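3.2 A bancada como espaço negociado

A literatura sobre arrumação de bancadas tende a supor que os objetos ficam onde foram postos. Quem já partilhou uma mesa de trabalho sabe que se trata de uma hipótese generosa. Damasceno e Olszewski chamaram "deriva" ao deslocamento lento das coisas para o lugar onde menos convêm, e é no sentido deles que usamos o termo.

As garrafas interessam-nos em particular. De pé, uma garrafa ocupa pouco mais do que a sua própria base; deitada, reclama uma faixa inteira do tampo e ganha o direito de rolar. O protocolo Latitz, na versão de 2000, recomendava manter todos os recipientes na vertical, recomendação que os participantes aceitaram com entusiasmo e cumpriram com parcimónia. Zanetti atribui o fenómeno à forma do gargalo. Nós, menos otimistas quanto à natureza humana, atribuímo-lo à pressa.

A Figura 5 mostra a bancada de tampo verde durante a tarefa de manuseamento. As caixas e as embalagens não foram normalizadas, por decisão de Ruppert, que considerava a normalização uma forma elegante de estudar mesas inexistentes. O tapete verde foi mantido em todas as sessões e sobreviveu a duas propostas de substituição por um cinzento, cor que, segundo os proponentes, distrairia menos.
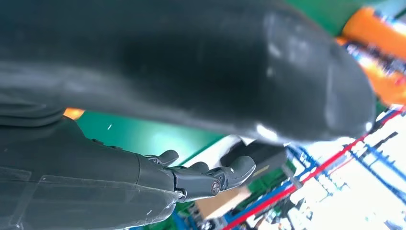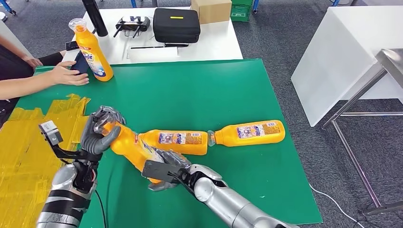

Figura 5. Bancada de tampo verde. Na segunda imagem, uma garrafa laranja de pé, duas deitadas em linha e uma quarta segura entre duas mãos robóticas.

3.3 Critérios de codificação

Cada objeto foi classificado segundo a postura (de pé, deitado, em mão) e a vizinhança imediata. A categoria "em trânsito", herdada de Nikolovski, foi abandonada na fase piloto: aplicava-se a tudo, incluindo ao café dos codificadores.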